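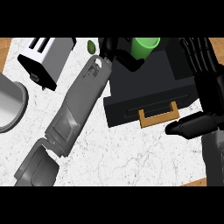

QUIÉNES SOMOS

Skasard > La empresa > Nuestra historia

Tiempo de lectura: 4 minutos

Skasard se dedica a una sola cosa: averiguar por qué falla un robot manipulador y dejarlo por escrito de forma que el cliente pueda corregirlo. No fabricamos brazos ni manos robóticas. Trabajamos con los de otros, casi siempre en simulación primero y después en la celda física que tenemos en la calle Sarmiento.

La empresa la fundaron Nicanor Villalobos y Bernadette Hayes. Villalobos venía del mantenimiento de líneas de envasado y Hayes había pasado nueve años programando controladores de par. Los primeros encargos fueron revisiones de paradas de emergencia y de vallados. El trabajo con robots domésticos y de cocina llegó más tarde, y llegó por un accidente nuestro.

El fallo de septiembre

El 26 de septiembre de 2022, durante una prueba en la celda física, un brazo tiró de un cajón con el segundo brazo todavía dentro de su zona de trabajo. Los antebrazos chocaron. El control del primero interpretó el contacto como resistencia del cajón y aumentó la fuerza en lugar de detenerse. La parada automática no saltó. La accionó a mano Bernadette Hayes, que estaba fuera del vallado. No hubo heridos. Se rompió una articulación de la muñeca y el frente del cajón se arrancó entero.

La tarea había pasado 299 ejecuciones seguidas en simulación sin un solo aviso. Esa cifra nos dio una confianza que no estaba justificada, y fue lo que más tardamos en explicarnos.

La causa estaba en dos sitios. El primero era el modelo de colisión: para acelerar el cálculo, alguien de nuestro equipo había desactivado meses antes el contacto entre los dos brazos, y el cambio no figuraba en el registro de la escena. En simulación los antebrazos se atravesaban y la ejecución seguía como correcta. El segundo era el umbral de par, que se había fijado para un cajón pesado y se aplicaba igual a cualquier contacto, viniera de donde viniera.

Enviamos el informe completo al cliente, Vevwood, con los registros y con el nombre del archivo que habíamos modificado. Vevwood paró sus propias pruebas durante tres semanas y después nos renovó el contrato. También nos pidió que el informe se pudiera compartir con otros talleres, y así se ha hecho desde entonces.

Cómo trabajamos ahora

Las escenas de prueba se parecen a una encimera de casa en uso. Ponemos sobre el mármol una tostadora, un aparato de mano alargado y un mueble negro con cajón, y situamos dos brazos en el mismo espacio. En una encimera despejada las trayectorias salen limpias y los fallos de coordinación apenas aparecen. Con un vaso encima del mueble y una pinza al lado, aparecen pronto.

El contacto entre brazos está siempre activo. Quien necesite desactivarlo para una medición concreta abre una copia de la escena, y esa copia no puede usarse para autorizar el paso a la celda física.

El umbral de par se calcula por tarea y por dirección. Si la fuerza medida no coincide con la dirección en que se mueve el tirador, el brazo se detiene y queda bloqueado hasta que una persona lo libera. Esto produce más paradas falsas que antes. Las aceptamos y las contamos en el informe como lo que son.

En la celda física, las primeras ejecuciones de cualquier tarea se hacen a velocidad reducida y con una persona en el pulsador. Esa persona no lleva el teclado ni toma notas. Tiene autoridad para parar sin dar explicaciones – las explicaciones se dan después, si hacen falta.

Driltora

Driltora es la herramienta que escribimos a raíz de aquel fallo. Compara la escena simulada con la última versión aprobada y señala cualquier cambio en colisiones, masas, fricción o límites de las articulaciones. Si encuentra una diferencia sin firmar, la escena no se ejecuta. La usamos a diario y la entregamos con cada proyecto, con su manual y sin coste de licencia para el cliente.

No detecta todo. Un modelo mal hecho desde el principio pasa la comparación sin problemas, y por eso seguimos midiendo a mano los tiradores, las guías y el peso de los objetos antes de modelarlos.

Qué entregamos

Cada encargo termina con un informe que incluye los fallos encontrados, las condiciones en que se reproducen y los que no hemos conseguido reproducir. Guardamos los registros durante 60 meses. Los informes los firma quien hizo las pruebas y los revisa Nicanor Villalobos. Cuando el error es nuestro, consta en la primera página.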